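## 3. Setting and methods

### 3.1 Study area

The work was carried out in Dultholm and the neighbouring parish of Trakari, which share one public library and two health centres. The library has kept a health information desk since the merger of the two branches. Leaflets on vaccination, sexual health and diabetes are held there, and opening hours run into the evening twice a week.

Earlier work in the area (Szulc and Kwan) looked only at people already registered with a doctor. We wanted to reach adults who were not, and who might still use the library for other things such as printing or benefit forms.

### 3.2 Recruitment

Invitations went to 4000 households by post in October. Each envelope held a letter in plain English, a reply card and a list of dates for group meetings. Letters in Polish and Cantonese could be asked for at the desk. Reply cards carried no name, only a number matched to a list kept by the second author.

We aimed for 90 completed interviews. People under 18 were not invited, nor were staff of either health centre. Travel costs were paid in cash on arrival, and no other payment was made.

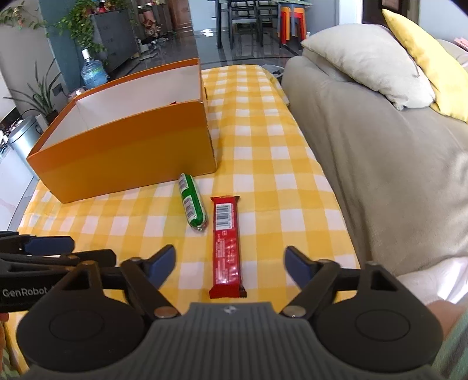
**Figure 2.** Red wrapped chocolate bar on a checked tablecloth, between the open fingers of a hand-held gripper.

### 3.3 Interviews and group meetings

Interviews lasted up to 40 minutes and followed a fixed list of topics: where the person had last looked for health advice, whether they had found what they wanted, and whom they would ask about a test or a jab. Żak and Górecki carried out the interviews in English and Polish. Those in Cantonese were done by Kwan, who also checked the translated letters.

Group meetings had no more than 10 people each. Notes were taken by hand and typed up the same day. We did not record sound, as several people at the pilot meeting in Landry had said they would not come if we did. Short quotations in Section 4 are therefore taken from notes and may differ slightly from the words spoken.

### 3.4 Coding and consent

Notes were coded by two of us working apart, using the scheme set out by Śliwiński for the Fultuveck survey, with one code added for advice passed on by relatives. Where the two sets of codes differed, a third author read the passage and decided. Written consent was taken before each interview and meeting. Anyone could withdraw up to the date on which the notes were closed, 8 Jul 2021, after which the number list was destroyed.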